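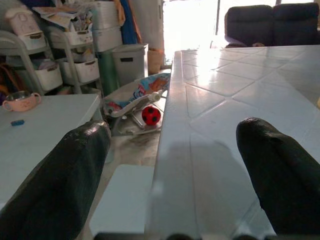
*Clercombe, 16 June 2023*

I have a habit of staring at floors. Bathroom floors, train station floors, the sidewalk outside the Joly bakery (which is the best one in town, if you like bricks). What I'm looking for are shapes that fit together with no gaps and no overlaps. There's a big word for that: tessellation. Say it tess-uh-LAY-shun. It comes from an old Latin word for the little square stones people used in mosaics.

Squares are the easy ones. Put four squares together so their corners touch at one point and they fill up all the space around it. A full turn is 360 degrees, and each square corner is 90 degrees, so four of them make 360. Perfect!

Triangles work too. If all three sides are the same length, you can fit six of them around a point, like slices of a very pointy pizza. And hexagons, the six-sided ones, fit in threes. Bees build their honeycomb that way, and I think it's the prettiest wall in the world.

Now try it with pentagons, the kind with five equal sides and five equal corners. Put three around a point and there's a skinny gap left over. Try to squeeze in a fourth and it has to sit on top of its neighbors. I cut 52 pentagons out of cereal boxes once, because I was sure I could beat this. I couldn't, and there was cardboard under the couch until September.

You can mix shapes, too! Diamonds and squares turn up together a lot, like in the grooves on top of the big white table. A diamond can be a plain old square turned on its corner, or it can be a squashed one, long and thin. Squashed diamonds still fit together, as long as they're all squashed by the same amount.

Want to make your own weird one? You need a square of stiff paper, scissors and tape.

1. Cut a wiggly piece out of the left side, starting at one corner and ending at the other.
2. Slide the piece straight across to the right side. Don't flip it or turn it.
3. Tape it on, then trace around your new shape again and again, fitting each one against the last.

Mine came out looking like a duck with a backpack. I filled a whole page with them and colored every other one green.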